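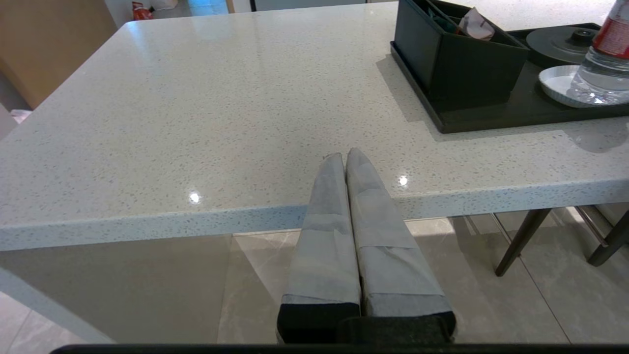 # Negi two-finger gripper with the Flanelano wraps – worth the extra?

**slowkettle**

Hello all, long-time reader and I've finally got something to add. We've had the Negi gripper on trial from Jutbridge for 21 days and I promised a few of you on the Zatdale thread that I'd report back, so get yourself a cup of tea because I do go on a bit.

The short version is that I like it very much. The bare fingers were always fine on boxes and bags, but they skidded on anything smooth, and the kitchen jobs are nearly all smooth things: bottles, lids, the little white dishes, the sachets if you're feeling brave. With the pale grey wraps on I get a far more settled hold and I can turn the grip force down to 20 on the Negi's scale without fretting. I've been much happier letting it work near the hard edge of a worktop since then, which used to have me hovering with both hands out!

My one grumble is the overlaps. You can see the seams running across the fingers, and there's a paler band partway down the right one where one layer finishes over another. It hasn't lifted so far, but I do run my thumb over it every morning. The wraps come to £105 for the set on top of the kit, fitting included. Would you pay it?

### Re: worth the extra?

**oddsocket**

Lovely write-up, thank you, but I'm going to be the grump. £105 is a lot for something you're already checking with your thumb every day. We went without and put the money towards a second afternoon of set-up help from Jutbridge, and I'd do the same again. Most of our dropped bottles came from the approach angle and had very little to do with what was on the fingers. Once their engineer had talked us through coming in lower and slower, the bare ones did perfectly well.

I would like to know how you get on with a busier tray, mind. One bottle with plenty of room round it is easy for anybody's gripper.

### Re: worth the extra?

**slowkettle**

Fair points, and I'd forgotten about the approach angle business – ours was set rather steep when it arrived, so perhaps I'm giving the wraps credit for something else.

As for the tray, we use the same black one for nearly everything. Kettle on the right with its handle facing outwards, the red-capped bottle in front of it on the white coaster, and the caddy with its pink and white sachets over on the left. The bottle and kettle sit close enough together to make you think about which side to come in from. I've also been leaving the second bottle off the tray, over by the clear sign holder, so there's an easy one to begin with and we all start the session in a good mood.

The shiny worktop is the other thing I'd warn a new owner about. The ceiling lights leave a few bright spots on it, and with clear plastic standing on a speckled top I do find I look twice myself.

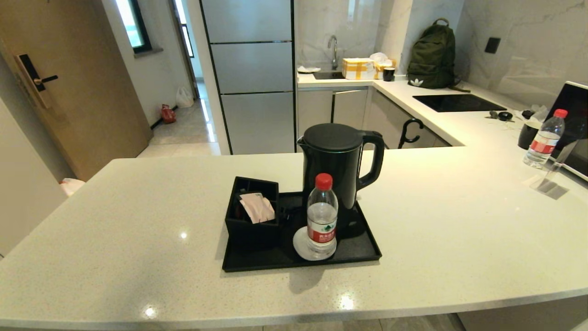 ### Re: worth the extra?

**marmaladebot**

Can I gently disagree with both of you? I think the wraps are good and I think the price is silly. We bought a set in May and they're still on, but we wiped them with a kitchen spray early on and the surface went a bit fluffy. Jutbridge were very nice about it and sent another set, though they did point out that the care leaflet says water only (it does, on the back, in tiny print).

If you keep them, slowkettle, my routine is:

- a damp cloth at the end of the day, and leave them open overnight
- no sprays, no wipes, nothing with scent in it
- re-check the grip force after any new wrap, as ours wanted a little less than before

And I'd keep the kettle for last, with no water in it, until you're quite sure of the handle. We rushed that one.

### Re: worth the extra?

**oddsocket**

Fluffy! Well, that doesn't tempt me, but I'm glad they replaced them. Slowkettle, if you've a spare hour, would you try the bare fingers again with the lower approach, same tray, same bottle? I'd happily eat my words if the wraps still come out ahead.

### Re: worth the extra?

**slowkettle**

I will, and I'll ask Jutbridge whether they'd let us hang on to the trial set a bit longer while I do. Does anyone know if the wraps can come off and go back on, or is it a fresh set each time?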